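Camlow Short Course in Service Robotics
Handout 6: Household tasks, simulated trials and what the rules do and don't cover
11 January 2024

Read this before the practical. It assumes you have done the risk assessment exercise in Handout 5 and still have your hazard sheet to hand.

6.1 Why a standard is not an answer

Students tend to arrive at this unit hoping for a clause that says a robot may wash up. There isn't one. Safety standards for robots tell you how to look for hazards, how to reduce them and how to write down what you did. They say very little about whether the task was worth giving to a robot, and they can't tell you whether your list of hazards is complete. A tidy file can sit on top of a bad machine.

Keep three questions apart. Is the machine safe near people? Does it do the job? Does our evidence support either claim? Most of the reports we see answer the second question with a film clip, the first with a certificate for the bare arm, and leave the third alone.

The certificate deserves a word of its own. An arm is supplied as one part of a system. Once you bolt on a gripper, hand it a tool and stand it beside a worktop, the assessment has to be done again for the whole thing. A rounded, slow arm holding a kitchen knife is a knife hazard.

6.2 Simulated kitchens

Much of the testing for household robots is now done in simulation. The reasons are good ones: it is cheap, and no crockery gets broken. The trouble starts when a pass rate from a simulator is quoted in a safety case as if it came from a kitchen.

Our running case is Posisico, the sink-side task set used in the practical. The worktop carries a sink with a tall curved tap, a scrub brush lies on the marble to the right of it, and a white arm reaches in from the right. The brush is a pale tan on white stone, so there is little contrast between the two. Whether your detector copes with that is a fair thing to test. Whether it would cope with the same brush under a film of suds is a separate matter, and you have no data on it.

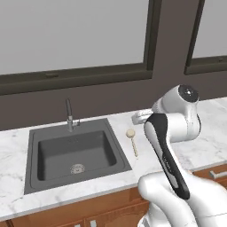

6.3 What to record

The Somogyi template has one page per trial set. Fill in every box, including the dull ones.

Task statement. One sentence, with a start state and an end state. "Handle the brush" will be sent back. "Brush begins on the worktop, ends inside the sink, gripper open and clear of the rim" will do.

Scene changes. Say what was varied between runs and over what range. If only the position of the brush was varied, write that. Four hundred runs -- or 400 million -- with the same brush and the same light remain a test of one brush in one light.

Contacts. Log every touch between the arm and anything it wasn't meant to touch, even when the run is scored as a success. A forearm that brushes the tap on its way past has still hit the tap.

Stops. Who or what ended the run, and at which step. Time-outs go in the same table as failures.

Left out. List the things the simulator does not model. For work at a sink this will nearly always include splashing and wet surfaces. Children and pets should be listed too if your scene has none.

6.4 A worked example, with complaints

Last October a group handed in a report on the Kenovier controller. It gave 2195 runs and 218 failures, and concluded that the system was "ready for home use". The arithmetic was fine. The conclusion was not.

The failures had been put into a single heap. When we asked for them to be sorted, 100 turned out to be unplanned contacts, and the rest were missed grasps and time-outs. A missed grasp is a nuisance. A contact may be an injury, depending on what is in the way. Lumping them together hid the only figure a safety reader would want.

There was also no person anywhere in the simulated room. That is allowed, but it means the report had nothing to say about harm to people, and it should have said so on page one.

6.5 Before the practical

Bring your hazard sheet. Add at least two hazards that come from the tool or the worktop, leaving the arm itself aside.

Write your pass mark before you run anything. Marks chosen afterwards will not be accepted -- we check the file dates.

Do not use the words "safe", "proven" or "human-level" in your write-up unless you can point to the table that supports them. Past groups have found this harder than the programming.

Hand in the Somogyi page and the raw log together. Reports without the log are returned unread.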